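Kuvetti Scholarship Portal - Applicant Set-up Guide

Last updated: August

Section 3. Starting your application

Before you begin: have your student number and both referee email addresses to hand. Trainee teachers also need the placement school's name.

1. Sign in at the Kurnanent page. Pick "Education awards", not "General".
2. Enter your course and year of study. Save.
3. Paste your personal statement. Limit 2000 characters, spaces included - anything over gets chopped without a warning.
4. Add two referees. They each get a link, good for 9 days.
5. Press Submit once. Wait for the green tick.

Caution: don't use the Back button in step 4. Wipes the refereee details.

Note: three wrong passwords locks the account. Unlocks itself overnight.
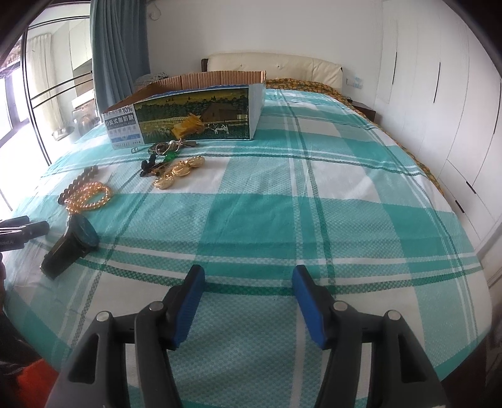
Open box on a plaid bedspread.

6. Print or save the reciept page. Needed for the Uçar travel grant, Section 4.

Flornodura applicants - skip step 2, your course is filled in already.

We use cookies to keep you signed in. Accept | Manage settings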